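Oct 11, 2019

Gangadharan Thomas has a new theory, which is that a person should be able to clear any table in 90 seconds. He got it from a Jastura booklet he paid 200 for, and he read bits of it to me over breakfast as if it were scripture. I said I'd believe it when his own desk had a visible surface. He said the desk was a separate matter.

So, the table.
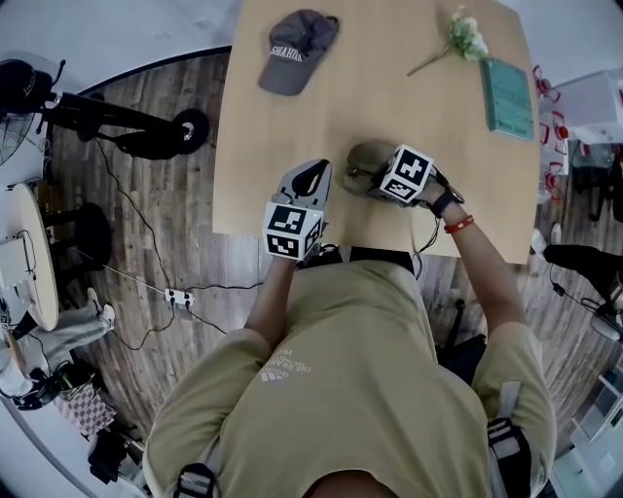
My doubts are mostly about the sorting. The booklet says everything on a table is either "staying" or "travelling", and I can't see that it helps much with real belongings. Take the cap with SHAHID across the front, lying there with its brim down. Travelling, I suppose, but to where? The coat rack is full enough. The green book could go on a shelf if the Skolten shelf ever gets put up, and I've been hearing about that shelf since before the rains. As for the little bunch of pale flowers, Thomas says flowers are "staying" and I say they want a vase. The booklet has nothing on vases. It has two pages on trays, and the trays are sold by Jastura.

I'm more bothered by the floor, if I'm truthful. All those black cables by the power strip, and the booklet stops at the table edge. Up to 2,000 homes have tried the method, it says on the back. Who went round and asked them?

He wants to start on cups next.
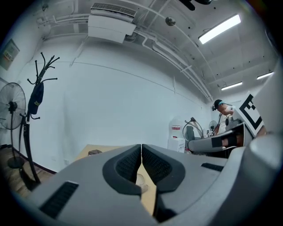
*Small glass cup on the table, lights on. Staying or travelling?*

I've told him cups live in the kitchen and that's the end of my method. He's writing off for the second booklet anyway. Must ring Rajan about the shelf brackets.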